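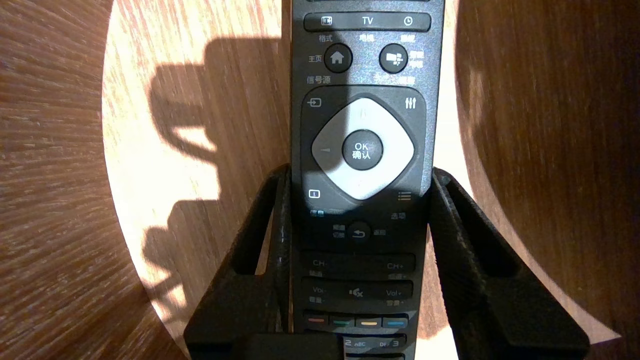
Figure 4. Remote held at the correct height, button face up, OK button clear of the fingertips.

Section 4. Working alongside the remote cell

This section is for bench staff at the Plastham returns site who used to sort remotes by hand and now share a bench with something that does it without coffee. Read it before your first shift on the cell. Ánh Phí wrote the original version on the back of a packing slip, and most of her wording survives.

4.1 Starting a shift

1. Sign in at the Wurkby panel with your own badge. The badge of the person who went home at 3 will also work, which is how the night log came to credit one man with 3,516 remotes.
2. Press HOME and wait for the arm to park. Keep your sleeves out of the fenced area until the lamp on the post goes green.
3. Check both gripper fingers. Scuffs are normal. Cracks are not, and neither is tape.
4. Load the infeed tray, up to 80 remotes, batteries out. The cell does not remove batteries. You do, and you are still better at the little springs.
5. Press START.

Note: Speed is set to 80 percent. There is a way to raise it. The people who know the way have been spoken to.

4.2 Checking the grip

1. At the first pick, press HOLD and look at the wrist camera view on the panel.
2. Confirm that the remote is upright between the fingers and the button face is toward the camera.
3. Confirm that the fingers close on the lower half. On the long model with the diamond pad, they should sit beside the CH and Vol bars, with their tips below OK.
4. If the grip is too high, press RELEASE, reseat the remote and repeat. Three bad grips in a row means a call to Okoth support, extension 118.

Caution: Do not take a remote out of closed fingers by pulling. The arm will report this as a fault, with your badge number, in a tone some staff have found personal.

Note: Labels in Chinese go through the same way as labels in English. The fingers do not read. Sorting by language is still a bench job – use the chart by the sink.

4.3 What is now your job

Picking and holding belong to the cell. Bench staff keep battery removal, cleaning, sticky buttons and every remote the cell sends to the reject bin. Expect the reject bin to contain the worst remotes in the building, all day, with none of the easy ones in between. Rotate off rejects every two hours. This was agreed with Todham in November and applies even when the tray is full and somebody is sighing.

Write down any reject you think was fine. The settings get changed from those notes, so "stupid robot" should be followed by the model number.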